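Section 4: Setting Up Your Pemness Shelf and Running Your First Inventory

Welcome to the fun part! By now you have the Pemness app on your phone, you've made a household, and you've printed at least one sheet of labels (Section 3). In this section you'll give every bin in the house a name, put a label on it, and log what's inside. Once the first shelf is done the rest go very quickly, and the first time you type "birthday candles" into the search box and get a straight answer, you'll want to label the whole garage.

Before you start

You'll need:
- Your phone, charged, with the Pemness app open and signed in
- One printed sheet of Pemness labels (16 to a sheet)
- A dry cloth
- A marker, for the write-on strip
- A clear stretch of table or counter

Pick one shelf or one closet and stop there for today. The kitchen overflow shelf is a great first choice, as is the cupboard where the kids' things end up. Leave the tool bench for later; small hardware has its own section (Section 7), with a much faster way of logging screws and fittings.

CAUTION: Don't use Pemness to track medicines or cleaning chemicals as your only record. Keep those in their original containers, out of reach of children, with the maker's label facing out.

4.1 Name your places

1. Tap Places, then the plus sign.
2. Type a name for the room or closet. Short names work best, and you'll be glad of them when they show up on a small screen.
3. Tap Add Shelf. Shelves are numbered from the top down.
4. Repeat for every shelf you plan to use, including the floor if you keep bins there.
5. Tap Save.

NOTE: You can rename a place at any time and the bins inside it will follow along. Zoila Lozano, who wrote the first version of this guide, renamed her hall closet three times in one January and never had to reprint a label!

If two people in your home call the same closet by different names, use the Also Called field. Search looks there too.

4.2 Label the bins

1. Empty the bin completely and wipe the outside with a dry cloth.
2. Peel one label from the sheet, starting at the corner with the notch.
3. Press it onto the side that will face you on the shelf, near the top rim. Rub firmly from the middle outward.
4. Wait 2 minutes before putting anything back in.
5. Write a plain name on the strip with your marker.
6. In the app, tap Scan and point your phone at the square code until the phone buzzes.
7. Choose the place and shelf, then tap Save Bin.

Labels will stick to most plastic, painted wood and smooth metal. They don't love wicker, felt or rough cardboard. For those, use the tie-on tags from the Arboleda pack, which scan in just the same way.

CAUTION: Metal bins can have sharp rims. Run your eye along the edge before you reach in, and don't let little helpers carry them.

NOTE: Shiny surfaces can bounce light back at your phone. If a code won't scan, tilt the bin a little or step out from under the ceiling light.

4.3 Log what's inside

You have two ways to do this, and both are good.

Quick log
1. Open the bin's page and tap Quick.
2. Say or type a few words for the whole bin, such as "picnic stuff" or "bath toys."
3. Tap Done.

Full log
1. Open the bin's page and tap Full.
2. Lay the contents out on the table so you can see everything.
3. Add one line per kind of item. Write it the way you'd say it out loud.
4. Tap the star beside anything you look for often.
5. Add a photo if you like. Looking straight down into the bin works well.
6. Put everything back and tap Done.

We use Quick for anything that lives together naturally and Full for the mixed bins, where a condiment bottle can end up next to a toy dish and you'd never think to look for either one. Mixed bins are where the search box really shines!

Each bin can hold up to 9 photos. When you add a tenth, the app asks which one to drop.

4.4 Share with the household

1. Tap Household, then Invite.
2. Choose Can Edit or Can Look.
3. Send the link. The other person taps it and signs in.

Can Look is perfect for grandparents and sitters. They can find the flashlight without moving your bins around in the app.

If you're moving over from Dokham, don't type your lists in again. Export them from Dokham as a plain list, then tap Household, Import, and choose the file. Your old room names become places, and anything without a room goes into a place called Unsorted.

4.5 If something isn't right

The phone won't buzz when scanning: Wipe the lens and check that the label has no wrinkle across the code.

The bin shows up on the wrong shelf: Open its page, tap Move, and pick the right shelf. The contents stay as they are.

Search finds nothing: Try one word. "Funnel" will do better than "the small funnel for oil."

A label has peeled: Tap Replace Label on the bin's page, scan a fresh one, and throw the old one away. Everything you've logged carries over.

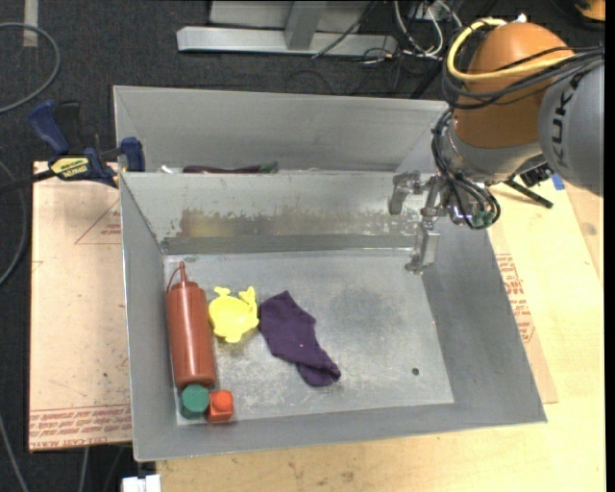

If you've shared the household and a change doesn't show on the other phone, pull down on the Places screen to refresh it. Phones that have been offline catch up the next time they connect, and the newest change wins. Section 5 covers loans and returns, including how to set a reminder for the cake pan your neighbor borrowed.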